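Hand-held gripper care: frequently asked questions

April
By Niall Guthrie, Plerkton workshop

How often should the linkage be checked?

Every 26 operating hours, and after any drop. Hold the tool with the jaws upwards and look at the pins on both sides. Each pin should sit flat against its arm. A pin that stands proud has lost its clip and the tool must not be used until the clip is replaced.

Do the pins need oil?

No. The bushes are dry-running. Oil collects dust and turns to paste, and the arms then close unevenly. If a joint squeaks, take the pin out, wipe it with a dry cloth and refit it.

The two fingers no longer meet in the middle. What is wrong?

In most cases one inner arm has slipped on its gear. Remove the body cover, close the jaws by hand and check the marks on both gears. If they do not line up, lift one gear, turn it by one tooth and try again. Valdis Dambrauskienė keeps the setting gauge at the Benness bench — please return it the same day.

How do I test the grip after refitting the pads?

Use something thin and soft. A steel rule or a block will pass on pads that are badly out of line. A bootlace is a good test piece: take hold of it near the end, with the lace still threaded in the boot, and pull gently against it.

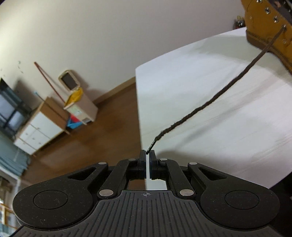

If the lace slides out, check that the pads are parallel before you touch the spring. Most slipping reported to us comes from a pad that was pushed on at an angle. Only when both pads sit square should the spring be tightened, and then by no more than 2 quarter turns.

When should the pads be changed?

At 400 cycles for rough work, or sooner if the surface has gone shiny. Change both together. Pads from the Nenska batch are slightly thicker and must not be paired with older ones.

Do scratches on the casing matter?

Not on their own. Dust and light scratches are normal wear. A crack is different: report it to Senthil Rodrigues and hang a red tag on the handle. Keep the crosshair mark on the body clean. Do not use solvent on it, as the print comes off.

Can I print my own spare arms?

Only from the current Keogh files, at 100 per cent scale. Earlier arms fit the body but bind when the jaws are nearly closed.

Where are repairs logged?

In the tool's own sheet, with your initials and the part changed. Selina Brunner orders spares from these sheets, so a part that is not written down will not be replaced.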